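The manager of the Brindon laundry and guest house doesn't expect to hand over the bathrooms any time soon. "I've had two salesmen in here since August," she said. "Both of them wanted to talk about the future. I wanted to talk about the tub."

Her staff scrub 4 tubs before noon on a Monday. Gerulus, one of the two firms, offered her a cleaning machine at $1,555 a month. She asked whether it could lift out a cup someone had left behind, rinse the corners and move on to the next room. "They said it was learning," she said. "Well, so was my nephew, and I didn't pay him that."

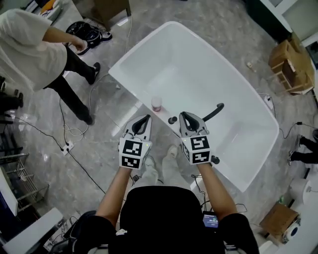
Tumar, the other firm, said that picking things up was close to solved and that scrubbing would follow. She doesn't buy it. A cup is one job, she said, and soap scum under a rim is another.

Would she change her mind? "Show me two bathrooms, start to finish, with no one standing by to help. Then I'll look at the price."

She had a shift to cover and left it there.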